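Closach berry growers open Clavside packing shed ahead of spring season

CLAVSIDE – The Closach Growers Co-operative has opened a new packing and cold storage shed on Bayram Road, Clavside, in time for the coming strawberry season. The shed replaces two older buildings at Orkungate, which the co-operative has leased for the past 19 seasons and will hand back at the end of April.

The new building has a floor area of 2,845 square metres, with three cool rooms, a covered loading area and a staff lunch room. It will take fruit from all 80 member farms in the Closach district, including those on the eastern side of the river that previously sent their berries to a separate depot.

Growers will be able to deliver from 5.30 am on picking days. Trays are weighed and tagged at the dock, then moved straight into the first cool room. Packing starts at 7 am and the last truck for the metropolitan markets leaves at 4 pm. Under the old arrangement fruit was received at one Orkungate building and packed at the other, with a short truck trip between the two.

Last season members delivered 1,549 tonnes of strawberries, along with smaller amounts of raspberries and blackberries. The co-operative expects a similar crop this year if the weather holds. Planting finished on schedule on most farms, although several low-lying blocks near Bayram were replanted after heavy rain.
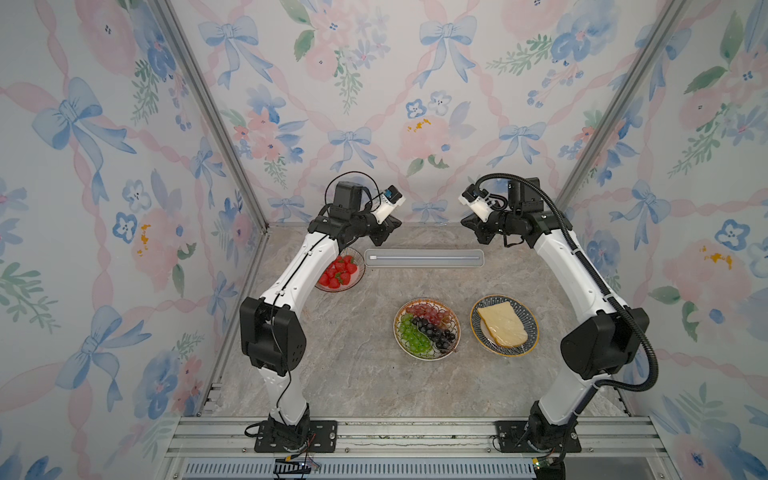 FRUIT SIZES AND PACKS

The co-operative will keep its 250 gram and 500 gram packs and add a one kilogram tray for home jam makers and small cafes. The tray was trialled at the Clavside farm gate shop last season and sold out on most weekends. It will hold mixed sizes, including smaller berries that are sound and ripe but do not meet the grade for the standard packs.

Fruit too soft for fresh sale will continue to go to the freezer line. Frozen berries are sold in bulk to bakeries and ice cream makers, and a small quantity is available to the public at the shop.

All packs will carry a new label showing the district and the date of packing. The label is printed on paper in place of the previous plastic sticker. Farm numbers will stay on the underside of each pack so that any query can be traced to the grower.

STORING STRAWBERRIES AT HOME

Shoppers often ask how to keep strawberries longer. The co-operative's advice is to put them in the fridge as soon as possible after buying, unwashed and with the green caps left on. Spread them in a shallow dish if there is room and take out any that are bruised. Wash them just before eating. They have more flavour at room temperature, so take them out half an hour before serving.

To freeze, wash and dry the berries, remove the caps and lay the fruit on a tray until firm, then transfer to a bag or tub. Frozen strawberries go soft once thawed and are best used in sauces, smoothies and baking.

JOBS AND TRANSPORT

The shed will employ 274 people at the height of the season, most of them in packing and grading. Applications for seasonal work are open now and can be made online or at the office on Bayram Road. No experience is needed for packing roles. Forklift drivers must hold a current licence.

Workers who were employed at Orkungate last season have been offered the same roles at Clavside. A bus will run from Orkungate each morning and return after the afternoon shift – seats are free but must be booked by noon the day before. Bike parking is available beside the main gate.

Trucks will enter and leave by the northern driveway only, away from the houses at the southern end of Bayram Road. Neighbours who have concerns about noise or traffic can ring the shed office during business hours.

FARM GATE SHOP

The Clavside farm gate shop has moved to the front of the new building and is open from 8 am to 3 pm. It stocks fresh and frozen berries, jam, honey from Closach hives and seconds when available. The shop accepts cards and cash. Customers can return clean one kilogram trays for reuse.

The Orkungate shop has closed. Gift vouchers bought there will be honoured at Clavside.

About the Closach Growers Co-operative

The Closach Growers Co-operative is owned by its member farms and packs and markets berries grown in the Closach district. Members range from small family blocks to larger farms that also grow vegetables.

Media enquiries: Closach Growers Co-operative office, Bayram Road, Clavside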